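Gripper fingers leaking into the depth map as obstacles — planner won't leave start state

Software > Perception and Planning
Started March 12, 2018

saltbush_arm
I'm after some opinions on self-filtering for a wrist camera. The arm has a two-finger gripper and a small camera mounted behind it looking out past the fingertips. Depth goes into a voxel map, the voxel map goes to the planner, and the planner refuses to move because it thinks the arm is already in collision. The thing it's colliding with is its own fingers.

I'm running the Brullero planner with the stock map server. Voxel size is 3 cm. The self-filter is the one that ships with it, which takes the robot model, pads each link, and deletes any points inside the padded shape.

The job is picking soft things up off a floor in a furnished room and dropping them in a basket. Between picks the arm parks with the fingers closed and looks at the floor to find the next item. That parked pose is where it goes wrong. 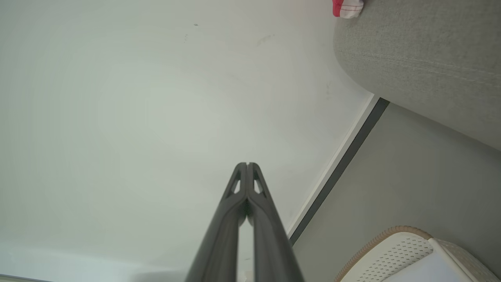 With the fingers closed the points on the outer faces get filtered properly. What survives is a clump around the slots near the tips, plus a thin line down the seam. The fingers in my model are solid wedges, so I expected the filter to remove too much there. It leaves stuff behind instead.

I've tried more padding. It clears the clump, but then the filter starts eating real points close to the tips, and I lose the item right when I need to see it.

kelpie_nav
Which depth source? If it's stereo matching on the wrist camera then the slots are your problem. You've got a matte dark finger with bright floor showing through a hole in it. The matcher sees a strong edge, grabs it, and smears the disparity between the finger depth and the floor depth. Those points hang in space behind the finger, outside your link geometry, so the padding never reaches them.

saltbush_arm
Stereo, yes. And they do sit behind the finger when I rotate the cloud. I'd put that down to a bad hand-eye calibration.

kelpie_nav
Could be both. Colour the cloud by disparity confidence if your driver gives you that. Ours were all low confidence.

ridgeline4
Don't bother with the geometry filter on a camera that's rigid to the gripper. Use an image mask. The fingers show up in the same pixels every time for a given opening, so record a binary mask, dilate it a bit, and throw out those pixels before you compute a single 3D point. It costs nothing to run and doesn't care about your model.

marbled_gecko
Disagree with that as a general answer. A mask is fine while the opening is fixed. Once the fingers move you need a mask per opening, and the moment someone swaps fingertips they're all stale and nothing warns you. We had a mask from the previous fingers in production until July and it was hiding a strip down one side. The map had a permanent blind wedge and the arm clipped a skirting board.

The geometry filter at least follows the joint state. Fix the model and render it into the image. Project the finger mesh through the camera intrinsics at the current opening and use that as the mask.

ridgeline4
That's a mask with extra steps and a calibration dependency. If the hand-eye is off by a few pixels the rendered mask is off too, and a recorded one isn't.

marbled_gecko
A recorded one is also wrong if the mount gets knocked. Yours just fails without a number you can check.

saltbush_arm
The opening does change, but I only map in the parked pose and at full open. Two masks would cover it.

ridgeline4
Then record two masks and move on. Gate the map update on the gripper being within tolerance of one of the two positions, and drop frames while it's travelling.

tin_shed
The gating matters more than the mask, in my opinion. Check your timestamps as well. Our joint states came in 94 ms behind the image and the filter was always removing the finger from where it used to be. Looked exactly like a padding problem. We spent far too long on padding.

saltbush_arm
Parked pose is stationary, so timing shouldn't matter there. I'll check it for full open.

tin_shed
It matters if the map keeps points from while it was moving. Does your server decay old voxels, or does it need to see free space behind them to clear them?

saltbush_arm
Ray clearing only.

tin_shed
There you go. Anything written close to the fingers during the move stays until a ray passes through it, and if those rays are getting filtered out then nothing ever clears it. Some of your clump may be old.

kelpie_nav
Good point. Quick test: park it, wipe the map, let it fill for 30 frames without moving. Whatever comes back is optical. Whatever doesn't was left over.

saltbush_arm
Ran that. The seam line doesn't come back at all. The clump at the slots does, smaller than before but always in the same place. So it was two separate faults.

For now I've recorded two masks with holes filled in, so the slots count as finger. I don't want the floor through them, there's plenty of floor everywhere else in view. Map updates are gated on finger position. The planner leaves the start state and I've had no false collisions over 1,000 plans in the Gasow sim replay, with fewer on hardware.

marbled_gecko
Sim replay won't show you the stereo smear unless you're replaying raw images. Are you?

saltbush_arm
Raw stereo pairs from the arm, played back through the whole pipeline. Only the execution is simulated.

marbled_gecko
Fair enough. I'd still run the rendered mask alongside and log the overlap with the recorded one. If the overlap drops, stop mapping and complain. Then you get ridgeline4's cheap mask and a check on the mount.

ridgeline4
I can live with that.

ccori_user
Different stack, but in Ccori there's a min-range clip per camera. Would clipping everything nearer than the fingertips do the same job?

kelpie_nav
Not for this. The smeared points are behind the finger, between it and the floor, so a near clip keeps them. It would fix plain finger points.

saltbush_arm
Overlap check is in. I set the threshold by loosening the mount screws and nudging the camera until the picks went bad, then backed it off. The script that records and hole-fills the masks is a mess but it works, and I'll put it in the Gastanura tools repo once I've pulled our paths out of it.

tin_shed
Please do. Does it take the opening as an argument or read it off the joint topic?

saltbush_arm
Joint topic — it averages over the capture and quits if the fingers moved.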